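Lesezeit: 5 Minuten

Kapitel 4
Frühstück außer Haus: wie man ein Lokal liest

Vorab, kurz. Wer Kapitel 3 übersprungen hat (Brotkorb, Buttertemperatur, Salz), bitte nachholen. Wird ab 4.2 vorausgesetzt.

Worum es geht: das Frühstück im Lokal. Kein Hotelbuffet, das kommt in Kapitel 6. Gemeint ist der Tisch am Vormittag, eine Karte, eine Küche, die um halb acht schon steht oder eben noch nicht. Für Gastrokritik und Betriebsküche gleichermaßen die unterschätzte Mahlzeit. Am Abend verzeiht der Gast eine Sauce, wenn der Wein stimmt. Morgens kein Wein. Ein Ei, ein Brot, ein Kaffee, und jeder am Tisch weiß, wie ein Ei schmeckt.

Lernziele
- eine Frühstückskarte in wenigen Minuten einordnen
- Eierspeisen nach Garpunkt beurteilen und benennen
- Wartezeit und Reihenfolge der Gänge notieren
- ein kurzes Protokoll schreiben, das auch ein Dritter versteht

4.1 Ein Vormittag im Fontana

Fallbeispiel, zieht sich durchs ganze Kapitel. Das Fontana in Nundwood, Eckhaus, früher Milchladen. Küche: Nives Lombardi. Service am Vormittag: Italo Donati, allein. Karte einseitig, handgeschrieben, fünf Eiergerichte, dazu Polenta vom Vortag in Butter gebraten, Ricotta mit Honig, ein Hefezopf.

Besuch im Februar, Ankunft kurz nach acht. Bestellt: Ei im Glas, die Polenta, zwei Kaffee. Kaffee sofort. Das Ei im Glas nach dem ersten Kaffee, gut so. Weißes gestockt, Gelbes flüssig, Schnittlauch frisch geschnitten und nicht aus der Dose. Polenta außen mit Kruste, innen weich, aber zu wenig Salz. Brot vom Vortag, getoastet. Steht so nicht auf der Karte, sollte es aber.

Lombardi gart Eier nicht im kochenden Wasser. Ihre Wasserbäder halten knapp unter dem Siedepunkt, fürs langsame Ei in der Schale geht sie auf 70 Grad runter und nimmt es früh heraus. Ergebnis: Eiweiß zart, nicht gummiartig. Wer das zu Hause nachmacht, braucht ein Thermometer und Geduld. Nach Gefühl klappt es selten.

Merke: Immer zuerst das einfachste Gericht bestellen. Das Omelett mit Trüffelöl sagt über die Küche wenig, das Öl übertönt alles. Ein weiches Ei sagt fast alles.

4.2 Die Karte

Lange Karten am Morgen: Vorsicht. Mehr als 70 Positionen, das gibt es wirklich, siehe das Dindik am Bahnhof, Aufgabe 2. Da liegt vieles vorgeschnitten, vorgegart, vorportioniert. Muss nicht schlecht sein. Ein gutes Bircher lebt sogar davon, dass es über Nacht gezogen hat. Aber Rührei aus dem Warmhaltebehälter erkennt man: körnig, am Rand graugrün, Wasser auf dem Teller.

Auf Wortwahl achten. "Hausgemacht" heißt ohne weitere Angabe nichts. Nachfragen, freundlich, einmal. Im Fontana auf die Frage nach der Marmelade die Antwort: Zwetschge, von Donatis Schwiegermutter, Vorrat reicht bis Ostern. Das ist eine Auskunft. "Ja, alles bei uns" ist keine.

Preis erst am Schluss bewerten. Wer mit dem Preis anfängt, schmeckt ihn mit.

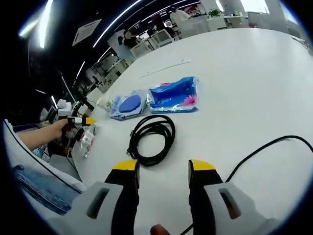
4.3 Süß vor salzig?

Alte Streitfrage. Gianni Marras vertritt im Plumico die Reihenfolge süß zuerst, kleines Gebäck zum ersten Kaffee, danach Herzhaftes. Begründung: Nüchtern schmeckt man Zucker feiner, nach Speck und Käse geht eine leise Vanille unter. Liliana D'Amico hält in ihrem Seminar dagegen. Süß am Anfang macht satt im Kopf, der Gast bestellt nichts mehr nach. Beide haben Recht, für verschiedene Gäste.

Für die Verkostung gilt in diesem Buch: salzig zuerst, dann süß, dazwischen Wasser. Nicht weil es besser schmeckt, sondern wegen der Vergleichbarkeit. Kaffee zwischendrin verfälscht, Orangensaft erst recht. Saft nach Zahnpasta sowieso.

Ausnahme Hefegebäck. Warm essen, also dann, wenn es kommt. Ein Zopf der zehn Minuten gelegen hat, ist ein anderer Zopf.

4.4 Das Protokoll

Kurz halten. Stichworte reichen, aber leserlich:
- Lokal, Monat, Uhrzeit der Ankunft
- bestellt / bekommen (Abweichungen!)
- Garpunkt Ei, Zustand Brot, Temperatur Kaffee
- Wartezeit bis zum ersten und bis zum letzten Teller
- ein Satz Urteil, nicht mehr

Beispiel aus dem Kurs von D'Amico, ungekürzt: "Plumico, Cornetto lauwarm, Füllung nur im mittleren Drittel. Cappuccino gut, Schaum fein. Omelett zu lange, innen trocken, wurde ohne Diskussion ersetzt. Zweites besser. Komme wieder wegen Omelett Nummer zwei." Reicht völlig aus. Man weiß, was auf dem Teller war und was der Service taugt.

Häufiger Fehler: Adjektivhaufen. "Köstlich", "himmlisch", "traumhaft" streichen. Hinschreiben, was im Mund passiert ist. Knusprig, wässrig, bitter hinten, zu kalt in der Mitte.

Aufgaben zu 4.1 bis 4.4
1. Zwei weiche Eier kochen, eines sprudelnd, eines knapp unter dem Siedepunkt. Nebeneinander probieren, Unterschied in einem Satz festhalten.
2. Die Karte des Dindik (Anhang B) auf 5 Gerichte kürzen. Auswahl begründen, auch die Streichungen.
3. Ein Frühstück in der eigenen Nachbarschaft protokolieren, Schema wie oben.

Weiter mit 4.5: Der Kaffee dazu.

Kommentare (3)

Malte Heitmann: Aufgabe 1 gemacht. Das sprudelnde ist geplatzt, zählt das auch als Unterschied? Schema fürs Protokoll ist gut, nehme ich so.

teigling: In 4.2 steht "siehe Anhang B", in meiner Fassung hört es bei Anhang A auf. Kann das wer hochladen?

Susi_K: Süß zuerst!! Marras hat recht. Und Polenta zum Frühstück probiere ich jetzt endlich mal aus, Rest von gestern ist noch da.

Kontakt | Impressum | © Lehrbuchredaktion Nundwood, alle Rechte vorbehalten | Nach oben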